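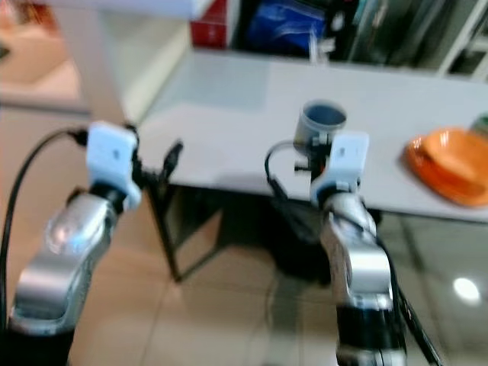
3.2 Glare and reading speed

Readers in the first group proofread printed pages at a desk under diffuse light; readers in the second used the same desk under a single overhead source. Each session covered 12 pages of plain text. The mean reading rate was 266 words per minute under diffuse light and 255 under the overhead source. Error rates did not differ between groups.

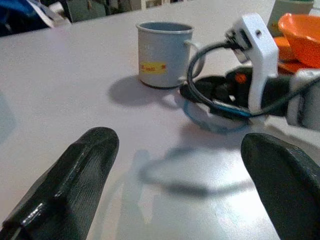
Figure 2. Pale table surface under strong light from above, with glare in the lower middle.

Matte paper reduced complaints of eye strain but had no effect on rate. Eight readers tilted the page during the task - a habit also noted by Idahosa in the March pilot - and their data were kept.
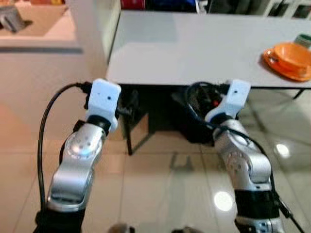
Ayodele Oyewole

3.3 Limits

Age and lens type were not controlled. The rate difference may also reflect page order, which was fixed in both groups.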